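Open day at Furkero draws a full house for the flower arrangers

By Izzati Santoso

If you had told me in the winter that I would spend the best part of an April afternoon watching flowers being put into vases, and that I would stay well past the time I meant to leave, I'm not sure I would have believed you. But that is what happened at Furkero's open day in Bunddale, and judging by how long the tea queue stayed empty I was in good company.

The firm has been in the old dye works off Skusteter Lane for a little while now, and most of us have walked past without much idea of what goes on inside. The doors opened at ten in the morning and visitors were taken through in groups, with stout shoes advised and a polite request to mind the cables (there are a great many of them, on the floor and hanging from the ceiling too). By the close 890 people had signed the book, against 700 at last year's event, and the car park at the cricket ground had to be opened up to take the overflow.

There was plenty to look at, including a talk on warehouse safety from Wajid Talpur and a corner where the children could draw a robot and have it pinned to the wall. The flower table was the thing people kept going back to, though. It belongs to a project called Amini, which is all about teaching machines to handle light, awkward objects that won't keep still, and artificial flowers turn out to be a very good test of that, being bendy and top-heavy and quite easy to knock over.
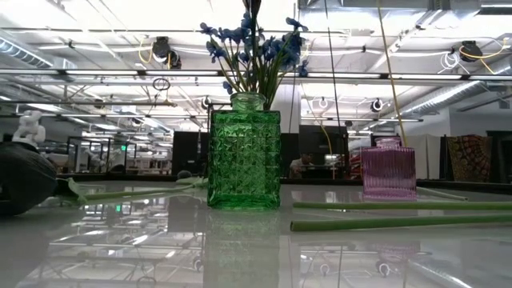
Arne Tiedemann, who leads Amini, gave the introduction, and a very patient man he is, because he must have given it a dozen times over the day and was still taking questions at the end with his coat on. He explained that a stem is a hard thing for a gripper. Squeeze it in the wrong place and the whole flower swings round, and then there is the business of finding the mouth of a vase that already has other stems in it. "People do it while they're chatting on the phone," he told us. "We've had to think about every bit of it." He was quick to say that plenty of attempts still go wrong, and that the team learns as much from those as from the tidy ones.

My own group was a lively one. A lady from the Bunddale flower club wanted to know who had chosen the colours, and was told by Farah Sembiring, who looks after the table and everything that goes on it, that she had picked out the vases herself, mostly from charity shops. She likes to have different shapes and different kinds of glass together, she said, as clear and shiny things are troublesome for cameras and it does no good to practise only on the easy ones. The lady from the flower club approved of the blue but thought the tulips wanted more height at the back, and I believe Farah wrote that down.

It was lovely to see so many younger visitors as well. Two classes came over from the primary school, 50 children altogether, and they had been asked to bring a question each. These ranged from how much electricity it all uses to whether the robots get a birthday. Kwok-wai Hsiao, one of the engineers, sat on an upturned crate and answered them all, birthday included (it is in the autumn, and there is cake for the staff).

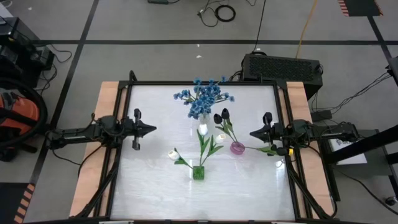
Will there be another chance to see the flower table if you missed it?

Furkero is planning a smaller evening session for 70 people before the summer holidays, with places given out by name at the front desk, and the Amini team expects to have the flowers out again. Children are welcome with an adult.

Tea and cakes were laid on in the loading bay by the Bunddale scouts, who had sold out of everything but the fruit loaf by three o'clock. Takings are going towards their new tents. A few of the drawings from the children's corner are to be framed and put up in the reception, and anyone whose child left a jumper, a lunch box or a single green welly behind should ask for Farah, who is keeping them all safe in a box under the desk.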